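Subject: Re: [housing-notices] Move-out procedure, Dorkby and Barros Houses
From: Uriel Zavala, Office of Residential Services

Dear residents and staff,

Thank you for the questions received after the April notice. The most frequent one is quoted here and answered for the whole list.

> The notice says rooms must be "cleared." Does this include
> bedding supplied by the college? And is the 200 deposit
> returned in full if only small items are left behind?

Bedding supplied by the college may stay in the room. Personal linen must be taken away. The deposit is returned in full when a room needs no more than 3 minutes of clearing. Larger amounts of waste are charged at the rate given in the housing agreement.

Residents of Barros House should return keys to the desk at Kiltiria Hall, room 143. Dorkby residents may use the drop box at their own entrance. Keys sent by mail are accepted only if the envelope shows the room number.

A bedroom with a bed:

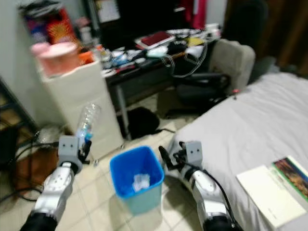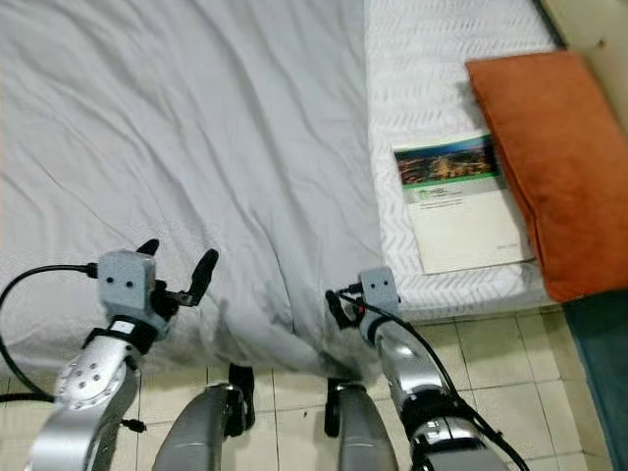
Requests for a late departure must reach this office by noon on the day before the move. Please state your building, your room and the hour at which you expect to leave. Storage at Grimorberg is open to continuing students only, and boxes must carry a printed label.

Questions about charges should be directed to extension 722.

Uriel Zavala
Office of Residential Services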